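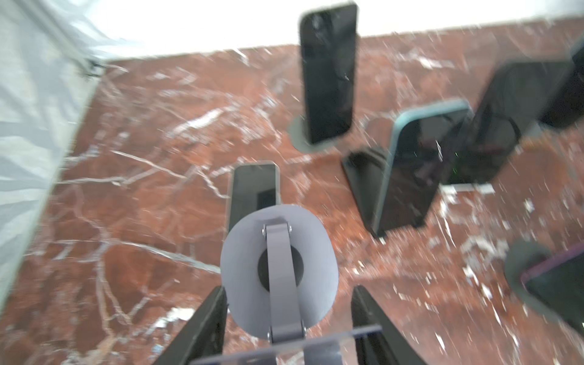

Phones in their stands on the red marble, wrist camera view, arm still moving.

2023-08-09

I have a robot that can pick up a phone! Well, it can pick up a phone most of the time, if the phone is in a stand, and if I've remembered to home the wrist first. But I have wanted to write that sentence since February, so there it is.

For anyone who came in partway through, the project is called Trenach and it lives on a workbench in my spare room. It's a small arm with a two-finger gripper on the end and a camera on the wrist, and its only job is to go along a bunch of old smartphones, take one out of its stand, carry it to a charging tray, leave it there for a while and put it back. I use the phones for testing little apps and they are forever going flat. Yes, I could buy a big charger with lots of cables. I know. My sister-in-law has told me, the guys at the shared workshop have told me, and the comments under the last post told me several times over. I wanted the arm!

**The gripper**

Version one (Nusel) had plain printed fingers and it squeezed phones right out of its own grip like a bar of soap. Version two is called Onix and it's so much better. The fingers are flat on the inside now, black, and a good bit longer. The light gray curved plate in front took me three tries to print without it warping. There's a darker strap running down the middle of it, held on with four small screws, and I am very fond of those screws because the earlier plate was glued and came off in my hand during a demo.

The fingers close with a force limit, and that one setting did more for me than all the mechanical work put together. I began at 70 on the controller's scale, which is a number with no unit that the manual never explains, and worked down from there. At 10 the phone slides. At 61 it holds and nothing creaks. I wrote 61 on a piece of tape and stuck it to the power supply so I'd stop looking it up.

**The stands**

I tried to make all the stands the same and gave up, and I'm glad I did. Some have a round base, and the teal phone sits in a black one with an angled front plate. Having different kinds means the arm can't just memorize one shape, and it has shown me all sorts of bugs I would have missed. The round ones are easy to come at from any side. The angled plate sticks out right where the left finger wants to go, so for that phone the arm has to swing wide and come in from the other direction. Watching it do that by itself the first time, I yelled loud enough to wake the dog.

**The marble, oh boy**

So the surface. It's a red-brown marble with white and pale gray veins, and it came out of a kitchen a friend was redoing. It's flat, it's heavy, it doesn't wobble when the arm stops hard, and I think it's beautiful. My vision code does not think it's beautiful. The first detector I wrote looked for strong straight edges, and there are white streaks all over that stone, so on its first run it reported phones in places where there was only rock. It reached for a vein and closed on air with total confidence.

What fixed it was throwing out the edge finder and training a small model on pictures from the wrist camera. I took 421 of them over a couple of evenings, moving the phones and swapping stands between batches, and labeled every one by hand with a podcast on. The veins stopped bothering it after that. Dark glossy screens are still a pain, as they pick up glare and then the model thinks one phone is two. I've been turning the lamp to face the wall and that helps.

**Blur**

The other thing I learned is to stop moving before looking. Sounds obvious! But I was grabbing images while the arm was still traveling, to save time, and you can see what that does to the veins. They go to streaks. The little camera just can't keep up. Now the code waits for the joints to settle, takes its picture, then decides. It costs a moment per phone and the pickups are far more reliable. I did leave some blurry pictures in the training set, and I think the model is tougher for it, though I haven't tested that properly.

**What's next**

- A softer pad on the inside of each finger. I have a sheet of silicone from Gerlach (the hardware place by the bus station, go on a weekday morning, parking is awful) and just need to cut it.
- Cable routing. The camera cable catches on the elbow joint when the arm reaches far left, and I've been holding it out of the way with my own hand like a bridesmaid with a train.
- Putting phones back. Picking up is good now, but the return trip still leaves one leaning now and then, and I suspect my stand positions are slightly off near the far edge of the slab.
- Stand files. A few of you asked for the round base model and I'll post it once I've cleaned up the underside, which currently has a hole in it for a magnet I never bought.

If you've done grasping on a busy surface like this, please tell me how you handled the lighting. I'm going to try a diffuser over the lamp this weekend, made out of whatever white plastic I can find in the garage.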